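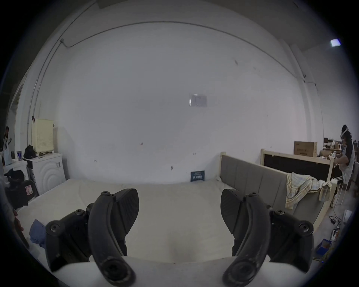

I have been meaning to write about mattresses for a while, because choosing one took up most of my August. The old one had been with me through three apartments and had a dip on my side deep enough to roll a tennis ball into. I put off replacing it for two years. Bare mattresses all look the same to me, a big pale slab with a few wrinkles on top, and I had no idea how people picked between them. I spent more time looking at the bed frames, the gray upholstered kind with padded vertical sections and a light wood edge. I like that style a lot. A plaid blanket in cream, yellow and light blue hung over the end of one is all the decorating a bedroom needs, in my opinion.

So, the mattress. I started with a list of what I wanted. Medium firm, a full size, no strong smell, and something I could turn by myself. My friend Ayantu Tsegaye told me to add "fits up the stairs" to the list. She lives on the fourth floor and had a bad experience with a box spring. I laughed at this and then went home and measured my stairwell. There is a turn halfway up where the ceiling drops, and a stiff full size mattress would not have made it around without some bending.

I looked at two brands seriously. The Huretti was the firmer one and came rolled up in a box. The Zusenby was a regular spring mattress with a thin layer of foam on top, delivered flat. I lay on both for as long as I could stand it, on my back and then on my side. The Huretti felt fine for a few minutes and then my shoulder started to complain. The Zusenby was better on the shoulder but moved more when I turned over. I sleep alone apart from the cat, and the cat can manage.

I went with the Zusenby. Delivery was 40 dollars extra, and taking away the old mattress was another 17. I paid both. I have carried a mattress down to the curb once in my life and do not want to do it again. The two delivery people got it around the turn by standing it on its end and folding the top corner over a little. It was up the stairs and on the bed before I had finished moving the lamp.

Some notes for anyone doing the same thing.

Measure the frame from the inside. Mine is an older one and runs a bit narrow, so the new mattress is snug on both sides. Tucking in a sheet means lifting the corner with one hand and pushing with the other. I scraped my knuckles the first two times.

Check the height. The new mattress is 8 inches thick and the old one was thicker, so I now sit lower on the bed than I used to, and the nightstand is too tall. My neighbor A-yeong Choo has offered me a shorter one she keeps in her hallway. I have not decided. It is green.

Old fitted sheets may not work. Mine had deep pockets and now bunch up in the middle by morning – I have been using sheet clips, the kind with elastic, and they help.

Let it air out. I left mine bare with the window open from late morning until bedtime. There was a faint new smell for the first few nights and then I stopped noticing it.

As for the upholstered frame, I did not buy one. I would need to get rid of my old frame first, and it is still solid. I did order a plaid blanket though, mostly yellow. It should get here next week, and then I can put the old brown one in the car for picnics.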